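About us

Jondthorpe Robot Bench. Shared workshop, back end of the old seed store, Jondthorpe. We build and tinker with robot arms for tidying up small stuff. Going since one July when four of us got fed up of doing it in four separate spare rooms.

What we do
Mostly grippers and the software to drive them. Picking things up, putting things in other things, opening drawers. Sounds dull, it is quite addictive. No company behind us, no grant. Monthly subs and a tin by the kettle.

Membership is 23 people at the moment. Some come every week, some we see twice a year. A few write code for a living, most don't. One bakes. Ages from sixth form upwards, under 18s need a grown-up in the building.

The builds
Each build gets a name so we can tell the folders apart.

Brillosa – first one. Home build, wooden arm, hobby servos, drooped. Now lives on the shelf above the door. Cost too much and taught us to do the wiring before the paint.

Damasceno – the tidying project and the one most people ask about. White arm, black two-finger gripper, a tabletop of toys and little containers to sort out. Drawer is the hard bit. Getting hold of a handle at a bad angle is much worse than getting hold of a banana, and the panda is worse than either becuase of the round bits. 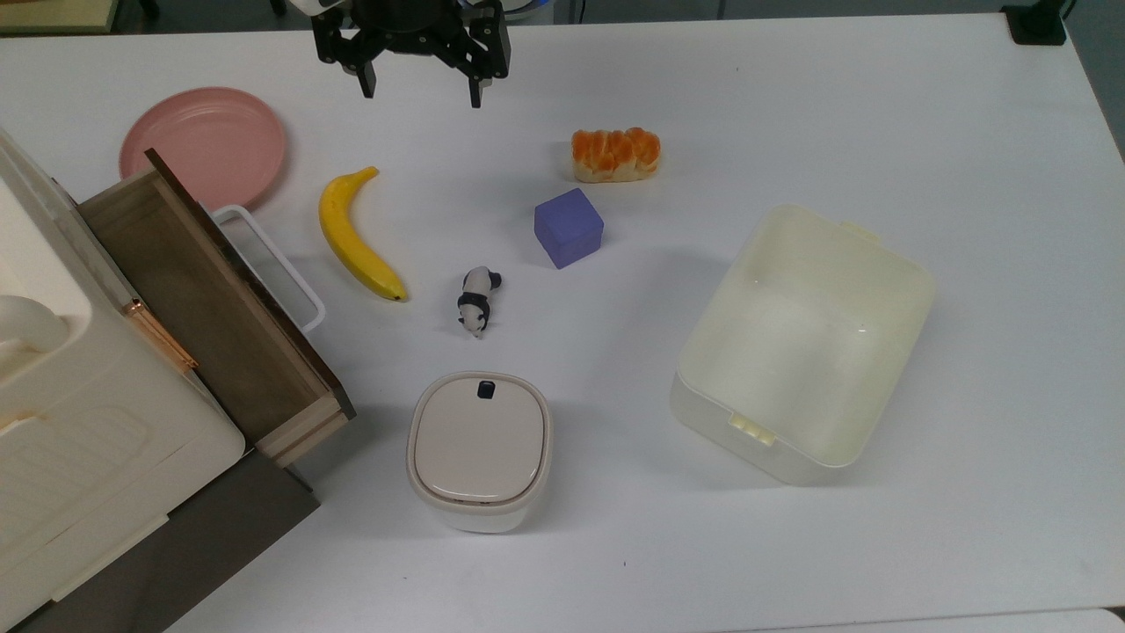

Damasceno bench, drawer out.

The list of tasks gets longer every time somebody has an idea on the way home. Current ones: cube in the box, bread on the plate, lid up and lid down, shut the drawer without shoving the whole cabinet along. We log every go, good or bad. 267 in the book so far for the drawer alone. The log is a paper one on a string, then typed up by whoever loses the toss.

Mellari – the next one. Mobile base, nothing but drawings and a box of wheels so far. If you know about batteries please, please come and talk to us.

How a session runs
Doors open 7 in the evening. Kettle. Somebody sets the table out, somebody drives, somebody writes down. Swap after half an hour or people get sloppy. Toys get moved between goes so the thing doesn't just learn one layout. Big red button stays within reach of the driver, always, and no hands over the table while the arm has power. That rule isn't up for debate.

Home builders welcome too. Bring your arm in a crate, use the bench, borrow the clamps. We have a pillar drill, two printers (one sulking), a decent vice and some 900 odd screws in no order at all. Sorting those would be a good robot job, yes, we've heard. 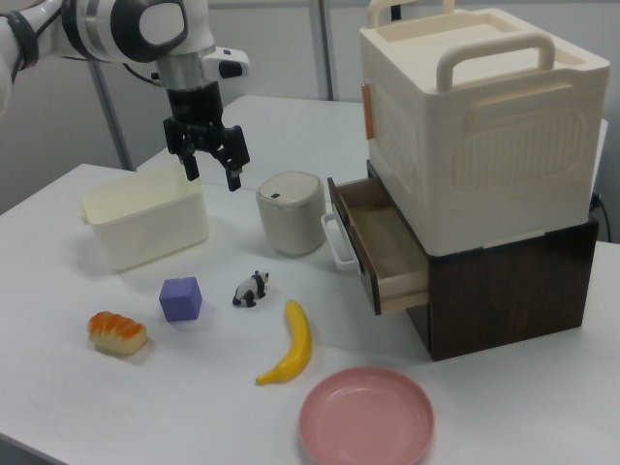
One of our newer members reckoned the drawer should have waited: "I'd have started with just the cube for a month. You get one thing solid and then everything after it goes quicker." Fair point and we argued about it till locking up. Half the bench now does cube only and the other half carries on with drawers, so we'll see.

What we don't do
Repairs on hoover robots. Sorry. We get asked alot. Also no fighting robots, there is a good club for that over the river and they have the proper cage.

Money
First visit free. After that a monthly sub, less if you're a student or out of work, just ask. Goes on rent, heating, and filament. Parts for your own build are your own look out but there's a scrap drawer and most people find something in it.

Joining
Turn up. Or send a message through the contact page with a line on what you'd like to make – no experience needed, we can show you how to solder in an evening. Steps at the front, ramp at the side by the bins. Parking is fine after six. Bring a jumper till at least May.

Build notes, wiring and the full Damasceno log are on the downloads page. Mellari drawings to follow when they're scanned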